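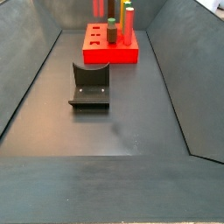 Cinham Residents League Asks County Board to Delay Vote on Transport Contract

CINHAM – The Cinham Residents League today asked the Dirus County Board to put off its November vote on a new detainee transport contract until the full text has been made public.

The proposed contract would pay Fosach Transit $56 million over four years to move people held in the county jail to federal immigration facilities. The county now handles those trips with its own deputies. Board members received a summary of the deal last month. The summary gives the total price and the start date but leaves out the rate per trip, the insurance terms and the rules for ending the contract early.

"People here disagree about immigration, and so do our members," said League president Rosaura Benavides. "They should still be able to read a contract this size before their representatives vote on it."

The League asked for the complete contract under the state open records law and was told that parts of it are still being negotiated. It has since filed a second request, which covers the bids from the two companies that were turned down. 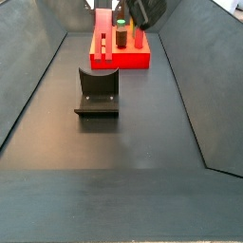

Red base block at the far end of a dark gray enclosure.

According to the summary, deputies made 1020 transport trips last year. The county is paid back by the federal government for part of the cost of those trips, but the summary does not say if the payments would continue under a private contractor. The League wants that question answered in writing.

The group is also asking for:

A public comment period of 60 days once the full contract is posted
A side-by-side cost comparison with the current system
A public hearing in Wannasri, where the main jail is located, with an evening start time

A petition in support of the delay has been signed by roughly 1000 county residents. The League will hand it to the county clerk before the next board meeting.

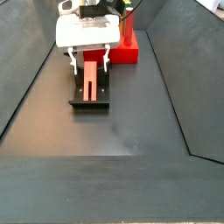 Yupin Ratanaporn said she would sign the petition but thought the League should go further and ask for a countywide vote. A delay does little good, she added, if the same board members approve the same deal in the spring.

The League has not taken a position on a countywide vote. Its members will discuss the idea at their next meeting, at 7 p.m. in the Cinham town library. The meeting is open to all county residents.

The Cinham Residents League is a nonpartisan membership group that follows county spending. It does not endorse candidates.

Media contact: Rosaura Benavides, Cinham Residents League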